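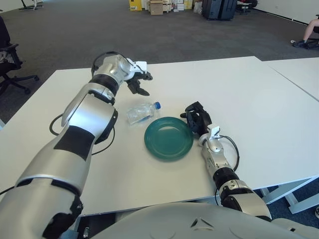 Avo's two hands over the practice table, with a plate and a plastic bottle.

How Does a Robot Learn to Clear a Table?

Avo is a robot at the Nidton Learning Laboratory in Mosville. It has two arms, and each arm has a hand with fingers that bend. Avo does not yet know how to tidy up after lunch. Like you, it needs to be shown.

Showing a robot what to do is called giving a demonstration. A trained person guides the arms from start to finish while a computer keeps a record of what the cameras see and how every joint moves. One complete try is called an example.

A single example is not enough. A bottle may be standing up or lying on its side. A plate may be close to the robot or far away. For this reason, the staff move the objects before each new try. The first set of table lessons, completed in June, contains 1555 examples.

Some tries go wrong - a bottle can roll, or a plate can slip. Femke Smits checks each recording and writes down what happened. Shinji Kikuchi then gives the sorted examples to a computer program, which looks for patterns in them. This step is called training.

After training, Avo tries the job without a guide. If it has trouble, the team gathers more examples of the difficult part.

Words to Know
Demonstration: showing how a job is done.
Joint: a place where an arm or finger bends.
Training: learning patterns from many examples.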